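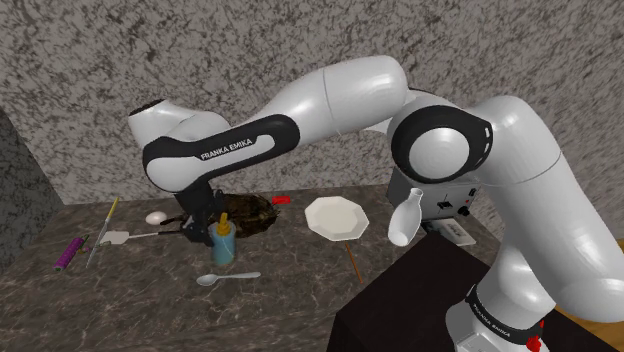 Clalov's new grasping result is doing the rounds, and the number everyone repeats is 600 successes in 720 simulated pick-ups. Fine, but look at what counts as a kitchen. The test counters are rendered, and the objects seem to be dealt out like cards, so the Franka arm hovers over a spatula with a bird nest right beside it and a toaster further along. Clutter like that is a fair test of whether the method can tell one thing from another. It says very little about a greasy handle or a wet bench.

The Famton group ran the same policy on a real arm and got 38 per cent, using six household objects. That figure is in the appendix. Clalov blames lighting and camera colour — maybe so, but the paper never tests either one. We'd like to see the Iker baseline run on the same counters before anyone orders hardware. The code is promised for August.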